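# Chapter 5: The Player's Contract

Before we study the law, we look at one small club. Jola is a rugby club in the second division, and it has 21 players under contract. In October, the club office at Jola must decide which of these players it wants to keep. The season has just begun, and already the work is for the next one. 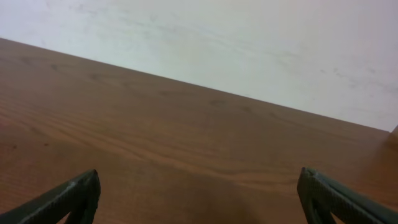 A contract in team sport is different from the contract of an office worker in several points. The most important is the fixed term. An accountant can usually give notice and leave. A prop forward who signed for two years is expected to stay for two years, and the club is expected to pay him also when he is injured or sits on the bench. Both sides give up some freedom, and each gets some safety in return.

The length of the term is therefore the first thing to negotiate – often before the money. Leopold Widmer, a center who played five seasons for Jola, was offered a choice: one year at a higher wage, or three years at a wage lower by 885 a month. He was almost 30 and he took the three years. In section 5.2 we will calculate what this choice did cost him. 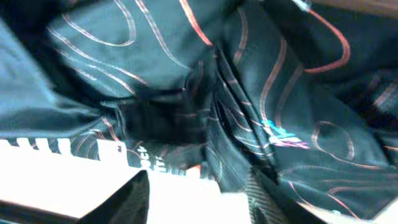 The second thing is the option. An option gives one side the right to make the contract longer under terms written down in advance. When the club holds the option, the player carries the risk. When the player holds it, the club must keep money in reserve for a wage it perhaps will not pay. Students often mix up an option with a renewal, which needs the agreement of both sides. 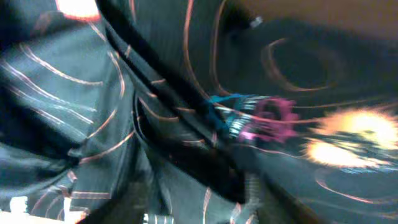

The third thing is the release clause. Suppose that Aduton, a richer club, wants a Jola player in the middle of his term. Without a clause, Jola can simply refuse. With a clause, Aduton pays the written sum and may then speak to the player, who is still free to say no.

**Key terms in this chapter:** fixed term, option, renewal, release clause, notice.

## 5.1 The fixed term

We begin with the date on which a contract ends.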